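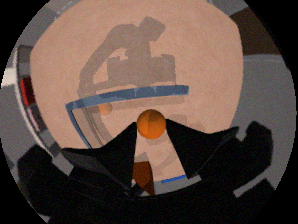

Figure 3. Simulated wrist view with the orange ball held between the two fingertips. The shadow on the tabletop is cast by the arm.

4. Simulated counterpart of the workshop bench

4.1 Purpose

The arm described in Section 3 was assembled in a shared workshop with 24-hour member access and no fixed bench for our use. We could keep the hardware set up for a few evenings at a time, after which it went back on a shelf. Most of the trial and error therefore had to happen in simulation, on a desktop computer at the home of one of the authors. The simulated bench, which we call Otell in the rest of the paper, had to be close enough to the real one that a grasping routine tuned on the first would run on the second with small changes.

We did not aim for a photorealistic copy. The things we cared about were the field of view of the wrist camera, the shape and travel of the fingers, and the way light falls on the table. Color was matched by eye. Surface texture was kept simple, with some mottling and grain added so that the detector would not learn to expect clean, flat areas.

4.2 Camera model

The wrist camera uses a wide fisheye lens, and we kept the full round image in simulation without flattening it. An earlier version of the pipeline corrected the distortion first. This made straight edges easier to follow but threw away the outer part of the view, where the gripper linkages and the table edge appear. We found the table edge useful as a rough check on wrist tilt and dropped the correction in January.

Lens parameters were fitted from 173 images of a printed grid taken with the real camera. The grid was taped to a sheet of plywood and moved by hand. The fit was poor close to the rim of the circle, and pixels there are ignored by the detector, although they are still rendered.

In Figure 3 the gripper takes up the lower part of the view, and the ball sits close to the middle. This is the usual situation once a grasp has closed. The fingers hide a good part of the table directly in front of the gripper base, and objects there can only be seen through the gap between them. For this reason the search routine always starts from a raised position and does not rely on the view at closing height.

4.3 Lighting and shadows

The first simulated bench had soft, even light and almost no shadows. A detector trained on it worked well on its own test images and badly in the workshop, where a single lamp over the bench throws a hard shadow of the arm across the table. The most common fault was that the edge of the shadow was taken for the edge of an object. The second was that an orange ball lying partly in shade was missed.

We replaced the even light with one strong source and let its position vary between episodes. In many of the resulting images, as in Figure 3, the shadow of the arm covers a large share of the far side of the table. The gripped ball is also darkened on its upper part. We kept such cases in the training set on purpose, and they make up 300 of the 1,444 rendered episodes. Graziella Parisi sorted them by hand, using the rule that the shadow had to touch either the ball or the tray.

4.4 Gripper

The finger geometry was exported from the same files used for printing. Both fingers are black in the model, as on the built gripper, and taper toward the tip. The narrow tips are a compromise – they reach into the tray more easily than the broad fingers of our first design, but they leave a small contact area on a round object. A ball pinched above or below its widest point tends to roll out when the fingers close.

Contact was modeled with a single friction value for all objects. Florian Millet tested several values against the real gripper by closing on a ball and pulling it with a spring scale. The results varied more between repeated pulls on the same ball than between neighboring friction values, so we picked one in the middle of the range and left it alone.

4.5 Episodes

Each episode begins with the arm raised and the objects placed at random on the table or in the tray. The routine selects an orange target, lowers the gripper, closes, and lifts. An episode is stopped after 700 control steps whether or not the lift has taken place. Other colored objects are left on the table as distractors and are never used as targets. Runs on the real bench followed the same sequence and are reported in Section 5.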